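Keeping a Big White Room White

Filed under: Walls & Floors

White paint is sold as the easy choice. It goes with everything, including every fingerprint, bike tire and chair back that has ever touched it. I have lived with white walls under a very high ceiling for 2 years now, and I have opinions.

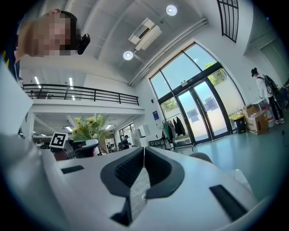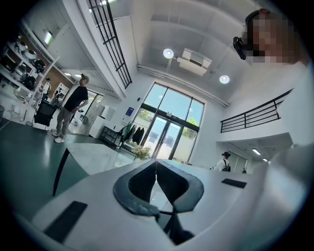

Start with a dry cloth. Most gray marks at shoulder height are dust with ambitions, and water turns them into a smear you'll be visiting for months. If dry doesn't do it, use a barely damp sponge and one drop of dish soap, working from the bottom up so drips don't leave streaks.

Melamine sponges are fine sandpaper with good publicity. Use one on a flat finish and you'll swap a scuff for a shiny patch. Test behind a door first.

For the high parts, tape a microfiber cloth over a clean broom head. My neighbor Maëlle Lavoie bought an 82-dollar telescoping duster instead, and she now borrows my broom.

Touch-ups: save a jam jar of the original paint and write the name and finish on the lid. "White" is not a name. Dab it on with a bit of sponge, feather the edges, and go away until it's dry. It will look wrong wet. Put the brush down.

Cobwebs come back every December. I've stopped taking it personally.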